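Serketti guild – officers' meeting, minutes, April
Started 8pm on voice, six present, quorate.

1. Last minutes. Agreed. Typo in the loot table fixed.

2. Guild bank. 900 gold in, 300 out on repair kits. Withdrawl limit stays at 50 per member per day, officers exempt. Objection noted.

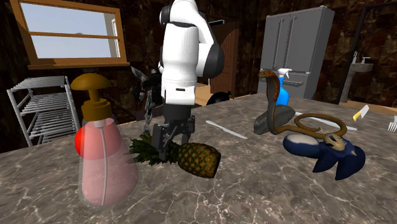

Pineapple on the worktop, gripper overhead.

3. Account sharing. Two members logging in on each other's characters for the Pridport raids. Against the rules, also how we lost the Oltix alt last year. Warning to both – next time it's a kick. Passwords to be changed tonight.
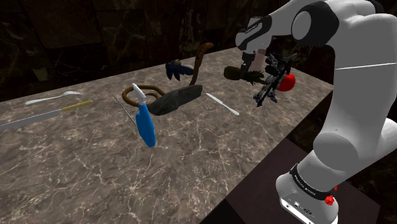

4. Inactive members. Anyone gone 90 days drops to guest rank, keeps chat. Message to go out first. Cui server players exempt till thier transfers open.

5. AOB. Raid start moved to 7.30pm, trial for a month. New banner – no decision, carried over.

Closed 8.50pm.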